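Skip to content
Search course pages Search Go
We use cookies to keep you signed in and to remember your page settings. Accept Manage

Listening to Small Group Jazz
Handout 4: The rhythm section and the form
Kittipong Yensuk

Please read this before class and bring it with you. We will use two listening pieces, "Hustura" and "Cruickshank", both from the class recording by the quartet Utau. The sound files are in the Skaleo folder, the same place as last week. If you cannot open the folder, write to me and I will send them.

1. What we mean by form

Most tunes in this course have 32 bars. The common plan is AABA: an eight-bar melody, the same melody again, a different part (the bridge), and the first melody once more. One time through the full plan is called a chorus. When a musician says "I take two choruses", she means that she will play a solo over the whole plan twice.

The word chorus makes trouble for students who come from pop music, where it is only the part that everybody sings. Please write both meanings in your notebook.

The blues is shorter, 12 bars, in three lines of four. "Cruickshank" is a blues. "Hustura" is AABA, with a bridge that moves to a new key for four bars and then walks back home. 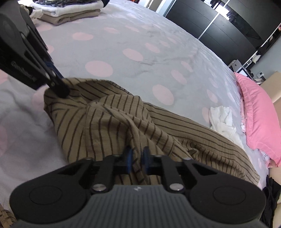 The melody of "Hustura" is played first by the tenor saxophone, with the piano answering at the end of each line. Listen to how the two A sections are almost the same but the last two bars differ. The first ending leaves the door open and the second one closes it. It helps to think of printed cloth. Brown stripes on a tan garment stay the same stripes also when the cloth lies rumpled on a bed, and a fold only hides part of the pattern for a moment. The form under a solo behaves in this way. The soloist may bend the line and cover the beginning of a section, but the bars continue at the same distance from each other, and your job is to keep them in your ear.

2. The bass

In swing time the bass usually plays four notes in each bar. This is called walking. The note on beat one very often is the root of the chord, and the note on beat four leads to the next root from one step above or below. Sing the bass line of the first A section slowly, without the recording. You do not need a good voice for this.

During the melody of "Hustura" the bass plays only two notes in each bar. We say that it plays "in two". At the first solo it changes to four, and the music seems to go faster. The tempo is in fact the same. Check it with your foot.

3. The drums

Follow first the ride cymbal and then the hi-hat, which closes on beats two and four. The snare drum and the bass drum are more free. They comment on what the soloist plays, and at the end of a section they often make a short fill. If you are lost, wait for the fill - it usually tells you that a new section is coming.
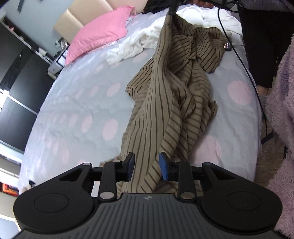

On "Cruickshank" the drummer uses brushes for the melody and changes to sticks in the second chorus of the piano solo. Write down in which bar you hear the change. Some students hear it one bar late, and this is normal in the beginning.

4. The piano behind a soloist

The short chords that the pianist plays under a solo are called comping. Good comping leaves space. In the saxophone solo of "Cruickshank" there are whole lines where the piano is silent, and the bass alone carries the harmony. Compare this with the bass solo, where the piano plays very softly, high on the keyboard, so that the low notes stay clear.

5. Trading

After the solos many groups "trade fours": a soloist plays four bars, the drummer answers with four bars alone, and so on. The form does not stop while the drummer is alone. This is the hardest place for counting. In "Hustura" the trading goes on for one full chorus, so the bridge is also divided between them.

Homework

Make a chart of "Hustura" with one line for each chorus. Write who plays the solo, where the bridge starts, and when the bass changes from two to four.

Listen to "Cruickshank" twice. The first time follow only the bass. The second time follow only the drums.

Write one page on the question: how does the soloist show that the solo is finished? Please use your own words and give the place in the recording.

The homework counts for 50 points. Late pages are accepted until the next class meeting.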